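Chapter 9
Timbre: Why Instruments Sound Different

24/05/2022
By the Zindberg Music Text staff

Play the A above middle C on a piano, then have a friend sing the same note. The pitch matches. If you are careful, the loudness matches too. Yet you would never mistake one for the other. The quality that separates them is called timbre (say "TAM-ber"), and it is the subject of this chapter.

In the earlier chapters we treated a note as if it had a single frequency. That was a useful shortcut for learning intervals and scales, but very few instruments produce a tone that simple. A plucked string vibrates along its whole length, and at the same time in halves, in thirds, in quarters, and so on. The vibration of the whole string gives the fundamental, the pitch we name. The smaller divisions give the overtones. A string tuned to 123 hertz, close to the B below middle C, also sounds at twice that frequency, three times that frequency, and upward until the overtones are too weak to hear. 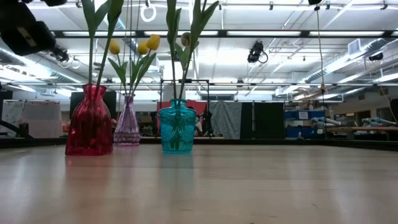
Timbre depends first on which overtones are strong and which are weak. A flute played softly has a strong fundamental and little above it. A clarinet in its low register favors the odd-numbered members of the series, which gives it a hollow sound. The shape of a body of air matters as well. Blow across the mouth of the red vase with its narrow neck and wide base, and the air inside would answer at a pitch set mostly by the volume of the body and the size of the neck. The slim purple one, with its long tapering neck, would answer differently. Bottles, jugs and ocarinas work on this principle, and it returns in Section 3, where we look at the air inside a guitar.

The second part of timbre is how a sound changes over time. Engineers divide a note into its attack, its sustain and its decay. The attack is often over in 30 milliseconds or less, but listeners lean on it heavily. If you record a piano note and cut off the beginning, many people will guess that they are hearing some kind of organ. Play the same recording backward and the piano nearly disappears.
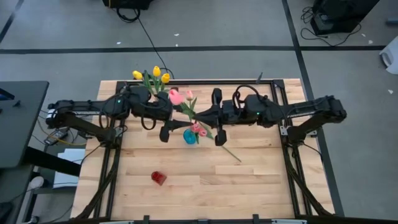
The third part is noise. Breath, bow hair, the scrape of a pick and the thump of a key reaching the bottom of its travel are all present in real playing. Early electronic keyboards left these sounds out, and their flutes and violins were thin as a result. Later instruments added them back. A singer's consonants belong here too, and a recording engineer will spend a good deal of effort keeping them clear without letting them hiss.

Before you go on, listen to the recordings for this chapter. The Odano track uses one melody played on marimba, oboe and muted trumpet. The Bredulden track is a slow piece for strings in which the players move the bow closer to the bridge and then back. Write down the words that come to mind for each passage, such as bright, dark, round or nasal. Keep the list. You will need it for the exercises at the end of Section 2.

Key terms: timbre, fundamental, overtone, harmonic series, attack, sustain, decay

9.1 The Harmonic Series

A harmonic is an overtone whose frequency is a whole-number multiple of the fundamental.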